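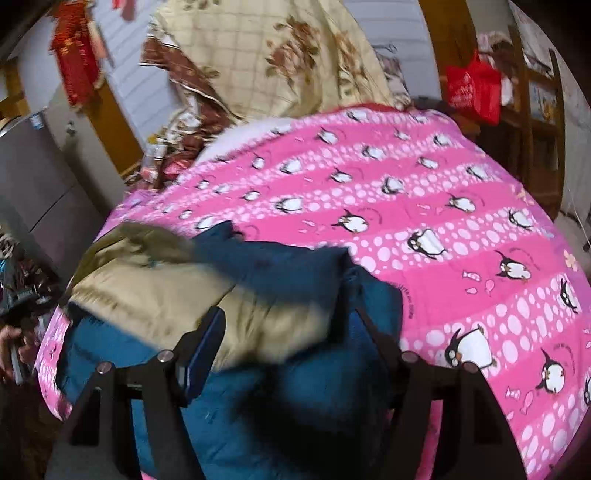 The Trilelier is a garden badminton set made by Flimex and stocked by us at Diredora. The box says "tournament feel in any garden". We don't agree with the box, and if that's the reason you've landed on this page you may want to read on before you order.

It is a net, two poles, a set of rackets, a tube of shuttlecocks and a bag to carry it in. We think it's a decent thing to own if you have a flat bit of grass and people who like hitting a shuttle back and forth until somebody misses. We have doubts about nearly everything else that is said for it.

## What comes in the bag

- Net, 4 metres wide, dark green with a white top tape
- Two upright poles in sections, and the feet they stand on
- Four rackets
- Plastic shuttlecocks in a cardboard tube
- Guy lines and ground pegs
- Carry bag with a shoulder strap
- Instruction sheet

The shuttlecock tube does not survive a season in the bag. Keep an old crisp tube if you have one.

## The net

A full badminton court is just over six metres wide, so you're getting a good deal less than the real thing. For singles in a back garden it's enough. For doubles, somebody will always be sending the shuttle past the pole and claiming it was in, and you'll need to agree beforehand what you're going to do about it.

Then there's the height. Flimex calls it "regulation style", a phrase that seems to us to be doing a lot of work. With the poles fully up on a hard floor, the top of the net stands at 146 cm. The rules of badminton ask for 155 cm at the posts. You can decide for yourself whether you mind. Younger players will be glad of it, and tall adults will find that they can smash almost anything. If you're practising for club matches, buy a proper net. We'd say the same about any garden set at this price, including the ones we don't sell.

The tape sags a bit in the middle. Tightening the guy lines helps, though if you go too far the poles lean outwards and you've swapped one problem for another.

## Poles and feet

The poles push together in sections and are held by a small spring button. It's the same fixing you get on tent poles and cheap paddling pool frames, and it's fine so long as you don't force it. Grit gets into the joints. Wipe them before you put them away.

We've read in several places that the set is "free-standing". Well, it will stand up. On a patio, on a still day, with nobody running into it, it will stand up very nicely. On grass in any sort of breeze you want the pegs in, and the pegs supplied are thin. On dry, hard ground they bend. We use ordinary tent pegs from the camping shelf and leave the originals in the bag.

## Setting it up

The label on the bag promises a net "up in moments". Our first attempt took around 40 minutes, and part of that went on looking for the second foot. The instruction sheet has one drawing on it, and the drawing shows a different foot from the one in the box.

What we do now:

1. Lay everything out on the grass and check it against the list.
2. Build both poles flat on the ground. Leave the top section off.
3. Slide the net sleeve on to each pole while it's still lying down.
4. Add the top sections and listen for the click.
5. Fit the feet, then stand both poles up together. You need one person on each.
6. Run the guy lines out at an angle and peg them.
7. Tighten a little on one side, then a little on the other.

It gets quicker. It does not get down to moments.

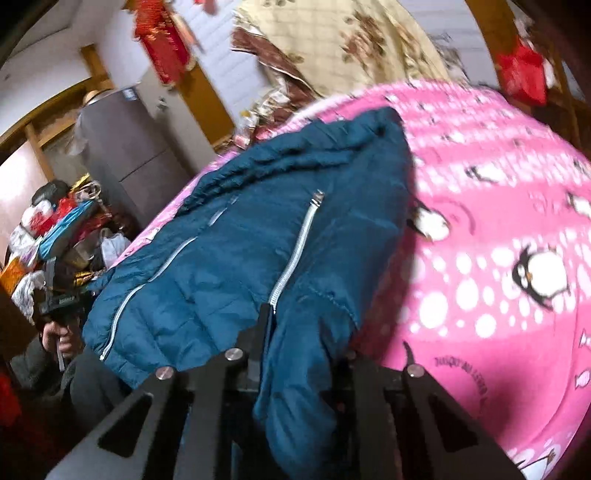 ## The rackets

They're steel, strung by machine, and heavier than anything you'd use in a sports hall. The strings arrive fairly slack. For children and for casual play that's no bad thing, as a slack racket is forgiving and doesn't jar the wrist. Anyone who plays regularly will pick one up, pull a face and go and fetch their own.

The grips are the weak point. They're a thin wrap stuck down at the top with a strip of tape, and the tape lifts. A replacement grip costs very little and we'd put one on from the start. Flimex says that the grips are "sweat-proof". Ours weren't.

One thing in their favour: they've been dropped, sat on and left out in the rain, and none of ours has snapped. The frames do rust where the paint chips.

## The shuttlecocks

Plastic, light and easily bullied by the wind. In October they spend more time in the hedge than over the net. If you plan to play outside for more than a few weeks of the year, get some of the heavier outdoor kind. We sell the Ngubane ones, and we'll admit that we make money on them, so take the advice as it comes. Other makes will do. The point is the extra weight in the tip.

## Claims we'd take with a pinch of salt

**"All-weather net."** The mesh doesn't seem to mind getting wet. The tape along the top does, and goes grey with mildew if you pack it away damp. Hang it over a door overnight first.

**"Suitable for volleyball and tennis."** The poles don't go anywhere near high enough for volleyball. You can lower them for something like short tennis with a foam ball, by leaving out a section, and that works rather well. It's the one extra use we'd stand behind. No balls are supplied.

**"Professional carry bag."** It's a bag. The zip is all right. Everything fits back in if you roll the net round the longest pole section, and very little fits if you don't.

**"Fun for the whole family."** We haven't met your family.

## Who should buy it

People with a lawn, a couple of rackets' worth of patience and no great plans. Campsites and holiday lets have bought it from us as well, and they tend to come back for spare pegs and shuttles and seem happy enough otherwise.

If you've only got a narrow strip of grass, measure it before ordering. The guy lines stick out past the poles at both ends, so you'll need a fair bit more room than the width of the net suggests. Flower beds at either side will suffer.

## Spares and returns

Poles, feet and guy lines can be bought separately from Diredora. Nets can't be at the moment; Flimex only supplies them with the full set, and we've asked them to change this more than once. Rackets are sold in pairs.

If something is missing from the bag, tell us before you play with it and we'll send the part. Used sets can come back if there's a fault. We don't count a bent peg as a fault, for the reasons given further up.

Page last checked 4th October. The price shown in the basket includes VAT, and delivery is worked out at the checkout.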